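Dutonier Fuse-Bench Kit
Two-arm build for a home bench or shared workshop

The Dutonier kit is a pair of small arms, two parallel grippers and the cabling to run them from a laptop. It's sold to people who already have a table and a few spare evenings. We built the one on this page at the Flomcombe workshop in November, and the job we set it was filling an automotive fuse holder with blade fuses.
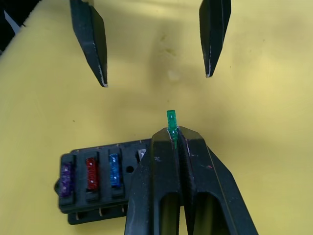
The fingers come in plain and slotted patterns. Slotted ones weigh a little less and are the ones we fit unless you ask otherwise. Each pair opens to 90 mm, and the fingers swap with two screws and no recalibration. Wear on the tips is normal and replacements are listed under spares.

Set the arms on opposite sides of the work – facing each other, with the holder within reach of both. A yellow mat makes clear fuses easier to pick out than bare white table does. 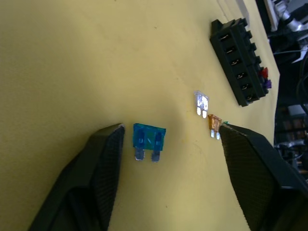 Loose blade fuses and the six-way holder on the bench.

Leave slack in the wrist cables. They need to follow the arm through its whole travel without pulling on the plug.
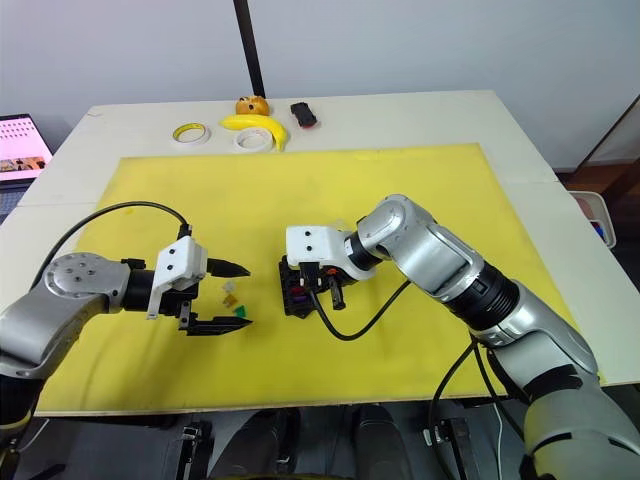
Joanne Bainbridge writes that her pair went together in 3 evenings, and that the slowest part was getting both arms clamped square to the table edge. She would buy the longer clamps.

Longer clamps are part 754. They suit tops up to twice the usual thickness.
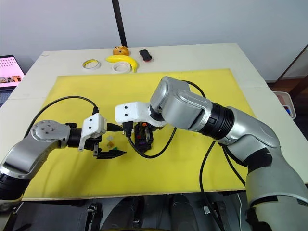 Hatem Filali asked whether one arm could be bought first and the second added later. Yes – the controller has both ports, and the second arm ships with its own cable.

Full kit: £1,481, collected from Holroyd or sent by Praltholm carrier. Laptop and mat not included.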